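**Ticket 767: Pidgate club entry form drops the accent from surnames**
Status: solved (I think!)
Opened by: Katalin Illés
Area: Zestus sign-up pages, Stiltdale running club

**What happens**

Members with an accented letter in their name fill in the form perfectly well, press Save, and get a confirmation email with a question mark where the letter should be. I come out as "Ill?s". The Pálfi family come out as "P?lfi" on every line of their family entry. The start list on the website is right, the email is wrong, and the printed bib sheet is wrong in a different way (the letter just vanishes).

**How to see it yourself**

1. Go to the Pidgate 21 km entry page.
2. Put in any surname with an accent.
3. Save, then open the email.
4. Download the bib sheet and open it in a spreadsheet.

I tried it in two browsers and on my phone, same result each time. Great, in a way, as I do love a bug that turns up when you ask it to!

The test entry went in under the "First race" category.

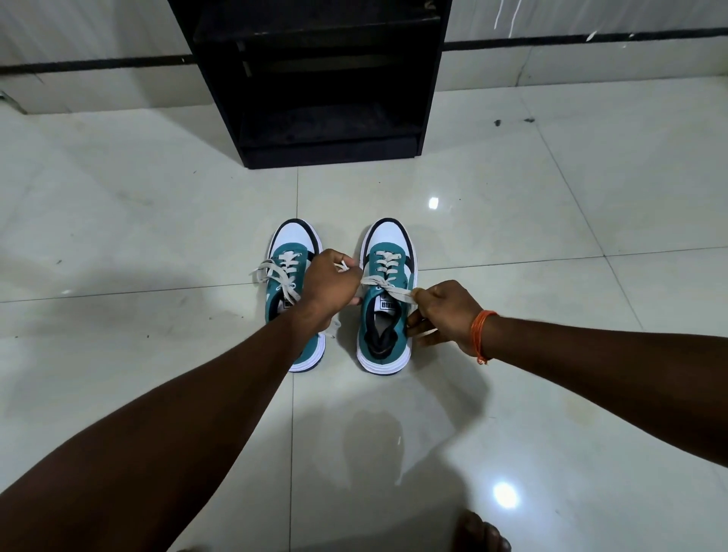 *Hands at the laces, teal and white trainers*

**Log**

09:30 – Looked at the saved entry in the database. The name is stored correctly, é and all. So the form is fine and we can leave it alone, hurrah.

09:50 – Sent myself a plain test email from the Zestus settings page with "Illés Pálfi" in the body. Arrived perfectly. So the mail server isn't eating the letters either.

10:15 – Compared the good email with the bad one by looking at the raw source. The good one says UTF-8 near the top. The bad one says US-ASCII! The confirmation template was copied across from the old site in August and it brought its own setting along with it.

10:20 – Changed the template to UTF-8, saved, entered again. Name correct in the email. I may have cheered.

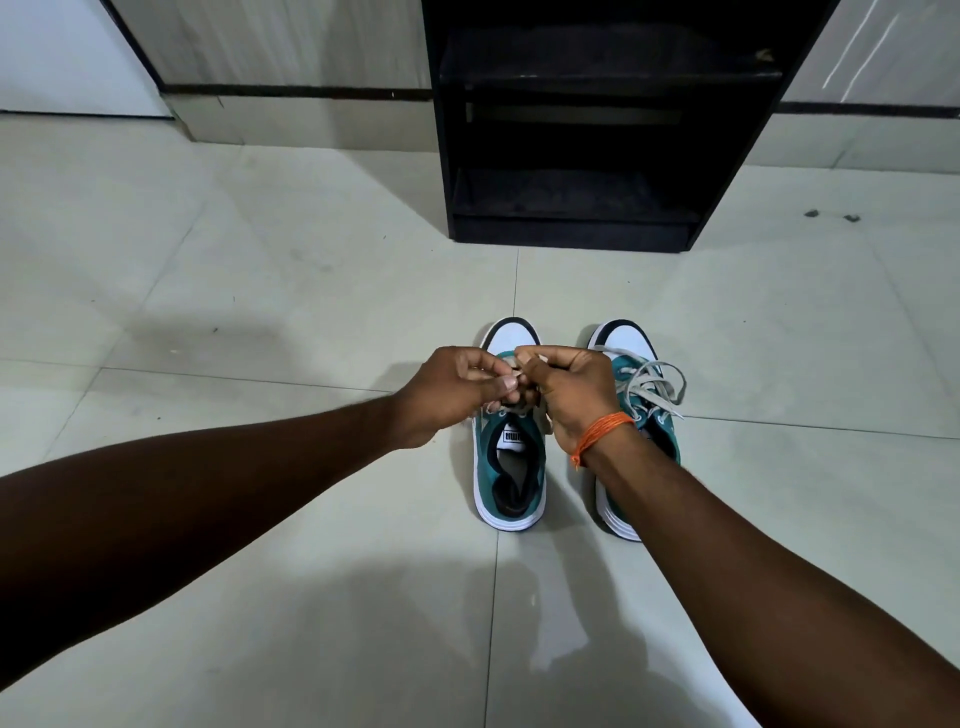

10:45 – On to the bib sheet, which turned out to be a separate problem. The export has a "simple characters only" box ticked, under Advanced, right at the bottom. Unticked it and the letters came back, but the spreadsheet then showed "IllÃ©s", a whole new flavour of wrong. Importing the file through the Data menu and picking UTF-8 there sorts it out. Double-clicking the file doesn't.

11:30 – Ran the export again for all 23 entries with accents in them. Every one matches the website.

**Still to do**

- Resend the confirmations that went out with question marks in.
- Check the waiting list email, as it was copied over at the same time.
- Ask Zestus whether the export could mark its files as UTF-8, so a double-click would work.

I'll leave the ticket open until the resends have gone out. If your name still looks odd after that, please reply here with the email attached, forwarded as a file so that I can read the source.

Katalin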